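Can You Trust the Person Telling the Story?

Reading time: 4 minutes
Print this page | E-mail this page

When I was nine I got really, really mad at a book. I'd read the whole thing in one weekend, under a blanket mostly, and right near the end I found out the girl telling the story had been fibbing to me since page one! I threw it on the floor. Then I picked it up and read it all over again, and that second time was even more fun than the first.

So I want to talk about narrators, and especially the sneaky ones.

What's a narrator?

The narrator is the voice that tells you the story. It's easy to mix up the narrator with the author, so let's get that out of the way. The author is the real person who sat in a chair and wrote the book. The narrator is somebody the author made up to do the talking. If the story says "I climbed the wall and tore my best coat," the author probably didn't climb anything. The "I" is a character, just like the villain or the horse.

Some narrators aren't in the story at all. They float over the top of it and say "he" and "she" and "they," and they can tell you what everybody is thinking if they feel like it. Mostly we believe those ones. The "I" kind is different. An "I" narrator only knows what one person knows, and sometimes that one person gets it wrong, or leaves things out, or flat-out lies.

Grown-ups call that an unreliable narrator. Unreliable means you can't count on it, like a bus that comes when it wants to.

Let me make one up for you

Say there's a girl named Inga who lives in a village called Codham. Here is how she starts her story:

I have 400 friends and I am the bravest person in Codham. Last January I walked all the way to Detby by myself, in the dark, and I was not scared one bit. I only ran the last part because I felt like running.

Okay, what do you think about Inga? I bet you already have a feeling. Nobody told you she was scared. She said she wasn't! But that bit about running gave her away, didn't it? The author put that sentence in for you to catch. It's a little like the author is standing behind Inga, making faces at you over her shoulder.

Now suppose that in chapter 2 her brother says, "You had Grandpa with you the whole way." Uh-oh. Now you have to go back and think about everything else she said. Does she have 400 friends? Does she have four?

Why would a narrator get things wrong?

Lots of reasons, and they're not all bad ones. Inga wants us to like her, so she brags. Other narrators are very young and don't understand what the adults around them are up to (a little kid might tell you that Mom and Dad are whispering about a birthday surprise, and you, the older and wiser reader, can tell that it's something sad). Some are telling a story from long ago and have muddled it up. Some are hiding something they did. And some are telling the truth as well as they can, but they're so angry at another character that they can't say one fair thing about him.

I have a soft spot for the muddled ones. I'm a pretty muddled person myself, and if you asked me to tell you about my third-grade play I'd get half of it wrong and never know it.

How do you catch one?

Watch for a narrator who says "believe me" a lot. Watch for big round numbers, too. When a knight tells you he fought 3000 goblins before breakfast, ask yourself who else was there! And look hard at what the other characters do. If the narrator says, "Everyone loves my singing," and everyone in the room is suddenly remembering they have somewhere to be, you've learned something the narrator hasn't.

My favorite trick is to pick another character and tell the same part of the story in their voice. Try it with Grandpa. What would he say about that walk to Detby? I think he'd say Inga held his hand so tight his fingers went numb, and that she asked him 2 or 3 times if there were wolves. But he might be fibbing too. Maybe he was the one who was scared!

Does that make it a bad book?

I used to think so, that time with the blanket. Now I think the writer was playing a game with me, and playing fair, too, since the clues were there all along and I'd zoomed right past them. If you get fooled, go back and look for them. I like to put a pencil dot in the margin (my own books only, please, not the library's).
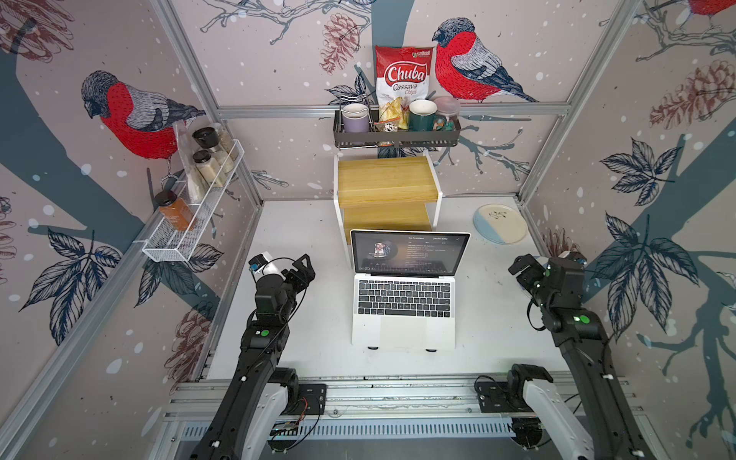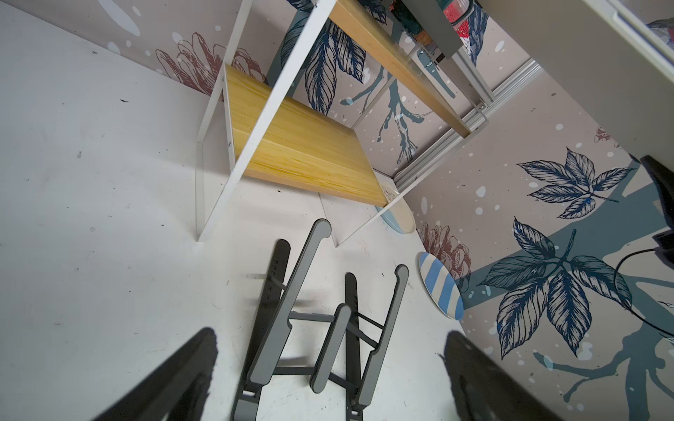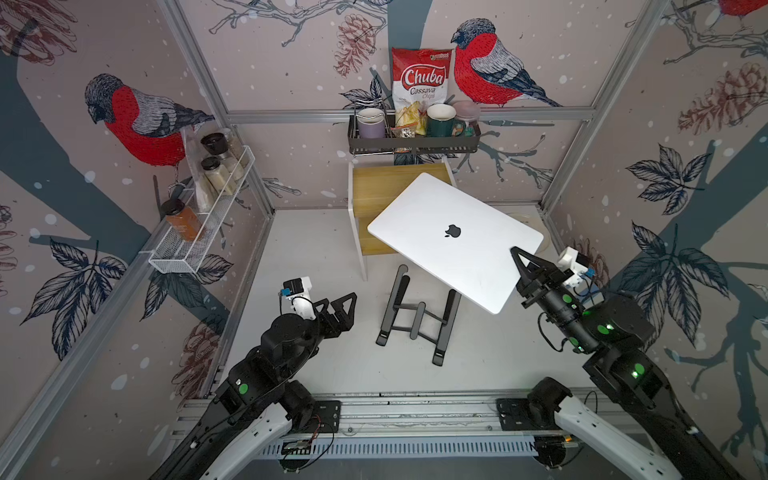
Teófilo Echeverri wrote to say that I'm being too easy on Inga, and that a narrator who lies on the very first page should have to own up by the last one, or else the reader has been cheated. He'd finished a mystery where the "I" never confessed, and he was still grumpy about it a week later. I see his point, but I kind of like it when they don't own up. It means I get to decide for myself, and so do you, and we might not decide the same thing.

Next time I'll do villains who think they're the hero. I've got one named Durnus all ready to go, and he's awful.

Contact | Copyright 2026, all rights reserved | Back to top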